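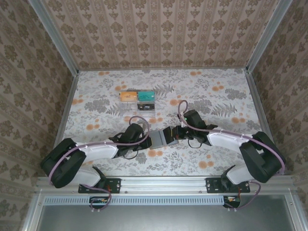

The woman who runs the teaching room at Bremby has a way of sitting down to work that she says took her a long time to learn. Feet flat, shoulders down, elbows in, and then a slow breath out before she takes hold of the controls. "If I'm tense, the arms are tense," she says. "You can see it in the playback. It's like looking at your own handwriting when you've got a cold."

She has been showing robots how to do things with their hands for seven years. In that time the equipment has changed, the company has moved from Umarton to its present building on the Vestley road, and the job has acquired a proper title, which she asks me not to use because she thinks it sounds silly. She calls herself an operator. There are other operators on the floor, and when I visited, on 13th July, most of them were working in silence with headphones on.

The work is simple to explain. An operator moves a pair of small arms from a distance, using a second pair of arms as handles. Whatever the operator's hands do, the arms in the cell do too. Everything is recorded: the position of each joint, the opening of each gripper, and the view from several cameras. When enough recordings of a task have been made, they go to another team, who use them to train a program that is meant to do the task without anyone holding the handles.

The current job at the cell we stood beside is about cards and card holders. It is the sort of thing most people do at a shop counter without thinking. Taking hold of something thin and flat, putting it in a slot, getting it out again, opening a holder with soft plastic sleeves. The target for the set is 848 recordings. She is plain about why it was chosen.

"Flat things are hard. A cup is easy, you come at it from the side and close. A card lying on a cloth gives you nothing to get hold of. You have to tip it up or slide it, or hold it with one side while the other side gets underneath. People do all that with a fingernail. We haven't got fingernails."

I asked what she was thinking about while she did it. She said she tried to think about very little except where the two grippers were in relation to each other. New operators, in her experience, watch the thing they are picking up. After a few weeks they start to watch the gap between the fingers instead, and after that they get better quickly.

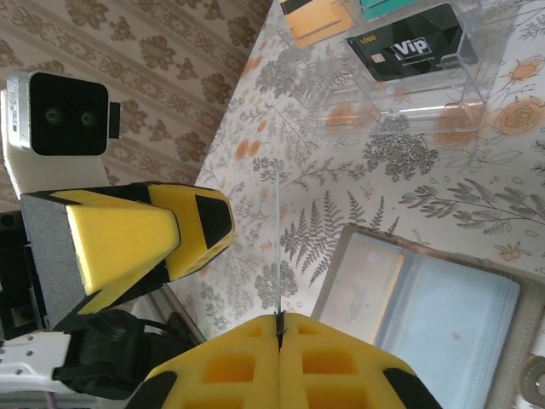
Depth is what she finds hardest, and it is the part of the job she most wants to talk about. With your own hands, she says, you know how far away a thing is before you have looked at it properly. Through a camera at the wrist you have to work it out from other signs, such as how big something seems, what it covers up, and where the shine falls. Clear plastic is the worst for this. The display box that holds the cards is acrylic, and you see it mostly by its edges and reflections, with the cloth's flowers showing through. Then there are the thin pieces. A transparent rod held between the yellow pads shows up as one faint white line against the tablecloth, and if the light were different you might lose it altogether. "I go by the highlight," she says. "If I can see that, I know which way it's pointing."

She would not change the yellow. The pocketed foam was one of several finger pads the workshop tried, and she liked it from the start, mainly for the colour, which she can pick out even when she is tired.

The cloth and the wallpaper were not her idea. When she started at Umarton the cells were plain grey inside, and the recordings were very tidy. The trouble came when a program trained on them was tried on somebody's kitchen table. A patterned surface gave it a lot to look at that it had never had to ignore before. Since then the linings have been changed often, and there is a cupboard of tablecloths on the landing that she describes as "my nan's house, several times over". The fern print is in its second month. She likes it less than the gingham that came before, which she says was kinder to the eyes.

I wanted to know what a good recording looked like, and she was slow to answer. Smoothness matters, but she does not want it to be too smooth. Some of the most useful recordings she has made include a small mistake and a recovery. The gripper closes and misses, opens, moves over slightly, closes again. If the program only ever sees people getting it right first time, she says, then the first time it misses it has no idea what to do next.

"For the first year I used to delete those. I was embarrassed by them. Then one of the training people came down and asked where all the misses were, and I said I'd thrown them away. He had to go for a walk."

They now keep them, with a note. What they still throw out are recordings where the operator stopped to think. A pause of a second or two seems like nothing to the person at the handles, but the program will learn the pause as faithfully as anything else, and then you have a machine that reaches for a card and waits, for no reason it could ever explain. Her rule is that if you need to think, you stop the recording, think, and start again from the beginning.

Operators at Bremby work in blocks of twenty-five minutes with a break after each. The limit was set in February, following a winter in which too many people had sore wrists. She was in favour of it, though she found it irritating at first, as the bell always seemed to go when she had just got into the way of a task. A good day on something easy might bring in 200 recordings. On the cards it is well below that, and she won't be drawn on a number. "It depends on the card, it depends on the cloth, it depends what I had for lunch."

Using two arms is a separate skill from using one, and she thinks it is underrated. Her left hand used to be lazy. She would do all the work with the right and leave the left hovering, and only when she looked back through a week of recordings did she see how little it had done. 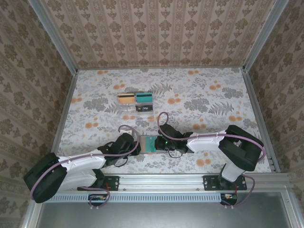
She made herself practise with the left alone for an hour each morning until it stopped feeling like writing with the wrong hand. What she teaches new starters is that one arm should always be doing something useful for the other. It can steady, or block, or simply be near enough to take over. If you push a flat thing with one gripper it will slide away from you across the cloth. Put the other gripper at the far end and it has nowhere to go, and then you can pinch it.

There is no force feedback on the handles. Nothing pushes back when the gripper touches the table, so the operator has to see contact happen. Visitors are always surprised by this, she says, and I was too. She listens as well. The motors make a slightly higher note when they are straining, and she will take off her headphones for a delicate part so as to hear it. A version of the handles with some resistance in it is being built by Assefa, the small firm that makes the company's control gear, and she has had two afternoons with a trial pair. She was polite about them. They were heavy, and the resistance came a moment late, so that she felt the table after she had already seen herself hit it.

"I'd rather have nothing than have it late. But they know that. They took it away to fix."

I asked whether it bothered her that the point of the work was for the machine to do without her. She said it was the question everybody asked and she had stopped finding it interesting. There was always another task. When she began it was blocks, then cups, then folding cloths, which she hated. The programs that came out of that work are good at blocks, fairly good at cups and still poor at cloths. She does not expect to be out of a job before she is ready to stop.

What does please her is seeing her own habits come back. She has a way of tilting the right gripper a little before it closes, a leftover from an old set of fingers that didn't meet properly. She no longer needs to do it and has never managed to stop. A program trained largely on her recordings does it as well. The training team noticed it before she did, and asked if it was deliberate.

"I said no, that's just me. And they said, well, it's in there now."

The bell went while we were talking and the operators took off their headphones. She stayed on to look through the last few recordings from the morning, marked one as a miss and kept it, and wrote on the sheet for the afternoon that the cloth needed pulling straight at the back.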